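Help us collect tabletop demos: 10 paid spots, starting in June

Hi! I'm Effie Matheson, and I look after the people side of data collection at Drernus. We need folks with steady hands and a decent attention span to help us gather examples for Lulta, our learning system for small household jobs.

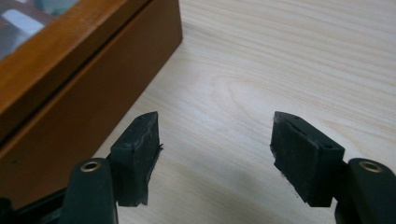 The hand-held gripper with its fingers open, beside a glass-lidded wooden box.

So what would you be doing? You hold the gripper, you squeeze it, and you use it to do ordinary stuff on a table. Open a lid, move a thing, put it back, shut the lid. The camera on the gripper records each try, and we call that a demo. We have 3228 of them so far and we want plenty more, from people who don't all move the way I do (I'm left-handed and apparently I rush).

A session is 20 demos of one task, then a break, then usually a different task. Most people do 5 sessions in a shift. It's repetitive, I won't lie, and your forearm will notice on the first day. Some folks find it relaxing — Pejman Naseri, who'll train you, puts on old radio dramas and goes for hours.

You don't need any background in robotics or coding. You do need to be 18 or over, comfortable standing at a table, and OK with doing the same move again when the first one was sloppy. Please keep the sloppy ones, by the way! We label them and they go in too. Rings and bracelets come off before you start, and long sleeves get rolled up.

Shifts run 9 a.m. to 1 p.m. or 2 p.m. to 6 p.m., and you can pick whichever suits you. We pay by the hour, training included, so there's no reason to race. Your voice isn't recorded. Your hands may show up in the video, and there's a consent form for that which I'll send ahead so you can read it at home.

To apply, send me a few lines through the contact form with "Lulta demos" in the subject. Tell me which shift you'd like and whether you're right- or left-handed. A resume is fine but I probably won't read past the first page. Questions about pay go to Ross Lamont, same form, just put his name on it.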